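# The plug that is meant to save your electricity bill

Every winter the same advice comes round. Turn it off at the wall, we are told, and watch the savings pile up. Last December a leaflet from Inik, my energy supplier, came through the door in Fakcombe promising that "phantom power" was costing homes like mine a small fortune. It didn't say how small.

I have my doubts about the word phantom. It does a lot of work for a thing that can be measured with a cheap meter, so I bought one and spent 17 evenings crawling behind the furniture. The television on standby barely moved the display. The phone charger, with no phone on it, didn't move it at all. The worst offender was an old stereo I had forgotten I owned.

My neighbour Marcelle Charpentier went further and bought the Esano, a "smart saver" that plugs into one socket and claims to tidy up the current for the whole house. She paid a good deal for it. Her next bill was lower, which she put down to the Esano and I put down to her having spent half the month at her sister's. We have agreed to stop discussing it.

Deschamps, the firm that sells it, sent me a brochure when I asked for test results. It had a lot of leaves on the cover. I asked again and was told that savings "vary by household", a phrase that would be equally true of a garden gnome.

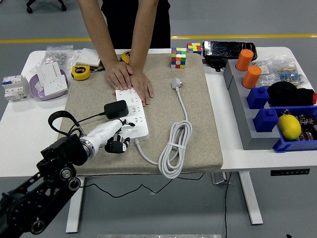 Then there is the matter of heat. Anything that warms water or air uses far more than a row of little red lights ever will, and a shorter shower does more than a week of diligent unplugging. But a shorter shower can't be sold in a box, and it makes a poor leaflet.

I don't mind people switching things off. I do it myself now, mostly the stereo. What I object to is being told off about a charger by a company that put up its standing charge twice while I was reading its tips. Marcelle's Esano is still in her hallway with its green light on, day and night. I have offered to lend her the meter.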